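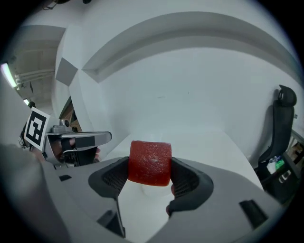 Household Words: a little dataset of what people call things at home

Hello, and thanks for looking. I'm Leonora Malabanan and I collect the words families use for ordinary bits of their homes. The end slice of a loaf, the remote control, the cupboard under the stairs, the fluff that gathers behind the door. Everyone I know has at least one word they thought was normal until they said it in front of somebody from another town (mine was "dooker", for a biscuit).

It started as a notebook, then became a very untidy spreadsheet, and now it's a folder you can download.

What's in the folder

words.csv – the main table, one row per word per household
homes.csv – one row per household, with the area and the rough age band of whoever answered
prompts.txt – the questions exactly as I asked them
changes.txt – what I've fixed and when

There are 187 different words in this version, from 93 households. I asked 60 prompts in all, but hardly anyone got through the lot, so please don't read a blank as "we have no word for that". It usually means the kettle boiled or a child came in.

Columns in words.csv

home_id: matches the same column in homes.csv
prompt_id: the number of the question in prompts.txt
word: spelt the way the person spelt it, even when they changed their mind halfway
said_by: everyone, one person, or children only
origin: where the family thinks it came from, in their own words
note: anything else they told me that I couldn't bear to throw away

The origin column is my favourite and also the least reliable. Two sisters in Dunmore gave me completely different stories for the same word, and both were very sure! I've kept both rows. If you want one tidy answer per word, you'll have to choose for yourself.

How I collected it

Mostly by talking. I'd read out a prompt, write down the first thing said, then ask who else in the house says it. Later on I used a form made with Flosix, which was quicker but got shorter answers and far fewer stories. Rows from the form have "form" at the start of the note.
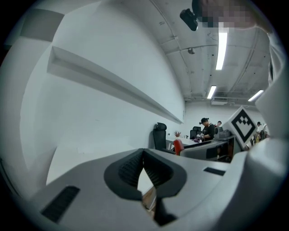

Shape words turned out to be much harder than I expected. I'd ask what people call the end of a loaf and get an answer straight away, but ask for the name of a particular outline and there'd be a long pause, then three people talking at once. Take the dark notched piece in the middle there, with the deep cleft: to me it's a wide V, my neighbour would say a heart, and neither of us would budge. For prompts like that I put every answer in its own row and leave said_by as "one person".

Things I know are wrong

Prompt 112 doesn't exist. It's a typing slip for 12 and it's still in a handful of rows – sorry, I'll get to it.
Accents are missing from some of the older entries.
"Tikton" is an area in homes.csv, but in one row it's in the word column. That's a pasting mistake.
Most answers come from people over forty, so the children's words are mainly the ones their parents remember.

Using it

Use it for whatever you like, teaching and quizzes included, and please say where it came from. Don't try to work out which family said what. I took out surnames and street names, but a good family word is easily recognised by a cousin.

If you've got a word to add, send it with your area and who says it. I'm especially short of names for the drawer with the batteries in, and for leftovers that are too small to keep but have been kept anyway.

Last updated Mar 26, 2020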